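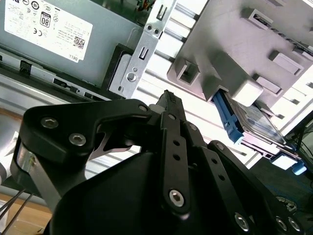
Gripper at the drive cage, Dell power supply, blue caddy in place.

We have been collecting demonstrations on desktop computers since June, and the set now stands at 3216 episodes. I set the target at 3000 for no better reason than that it fitted on the disk we had, so we are past it. These are notes on how the collecting went, mostly for my own use when we start on the next machine.

The task family is called Trusier in our file tree. It covers work inside an open tower: reach a caddy latch, approach a connector, follow a cable to its end, retreat without catching anything. Each episode is one sub-task. I tried recording whole teardowns at first and gave up, as the operators drifted in style over a long run and the labels became a matter of opinion. Short episodes are duller to record and much easier to throw away.

Throwing away is most of the job. Of the first batch I rejected 262 episodes. A few had dropped frames. Most were rejected for hesitation: the operator stops above the part, thinks, then goes in. A policy trained on that learns to stop above the part. We now ask operators to look over the case before they start the recording and to abandon the take if they lose the plan half way.

Every episode carries the wrist view, joint positions, gripper opening and a line of text. The text line is written after the take by the same operator. I have kept the wording loose on purpose. "Go to the blue latch" and "reach the drive caddy clip" both stay in.

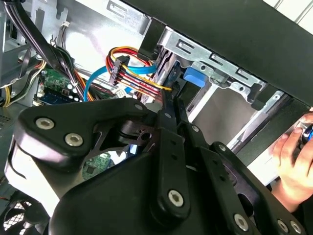

Fingertips up at the wiring, with the power connector behind.

Cables are the hard part. A caddy sits where the case maker put it, and its latch looks much the same from one take to the next. A bundle of wires takes a new shape each time it is touched, and the fingers hide a good share of it from the wrist camera at the moment you most want to see it. I added a rule that the wiring is disturbed by hand between takes, enough that the loops fall differently. Before that rule the model did well on our held-out episodes and badly on any case that had been moved to another bench. The held-out split was far too close to the training split. It is now made by session, never by episode.

The other thing I would fix earlier is the starting pose. For the first weeks everyone began from the same home position. The approach paths were nearly identical and the model had no idea what to do if it arrived from the side. We now draw the start from a list of 43 poses, some of them awkward. Operators dislike the awkward ones. Those takes are slower and the reject rate is higher, but they are the ones that seem to help with recovery.

Lighting I have left alone, apart from moving the lamp between sessions. Bare metal at close range is unpleasant for the camera. Ribbed panels are the worst, with bright and dark stripes that shift as the wrist turns. 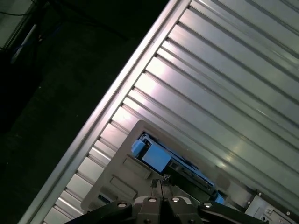 Mared Powell thinks I should be recording the failures as well: keep the rejected takes, mark the point where they went wrong, and train on everything up to it. She has a case. The first two seconds of a hesitant take are usually fine. My objection is the labour, as marking the point by hand takes longer than recording a fresh take. We agreed to try it on one session and compare. I have also stopped deleting rejects, which costs only storage.

Two tools came and went. Gelano, our first recorder, wrote one large file per session, and a crash lost the lot. Nulley replaced it and writes each episode as it closes. Its clock was wrong by a constant for a while, so the joint data ran slightly ahead of the video. I found this by stepping through a contact and seeing the joints stop before the fingers did. The early files have been corrected, and the offset is stored in the header in case I got the sign wrong.

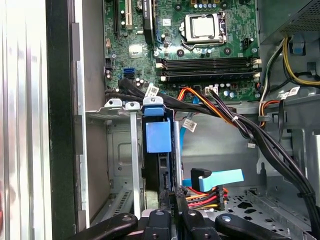 Board, memory slots and cabling seen from the wrist.

Next is Ocampo, the same sub-tasks on a different make of case with the drive bay on the other side. I want to know how many new episodes it needs before the old ones start to be useful. The plan is to add them in small lots and retrain after each - slow, but the only way I trust the curve. The episode list and the split files go up once I have finished renaming the sessions.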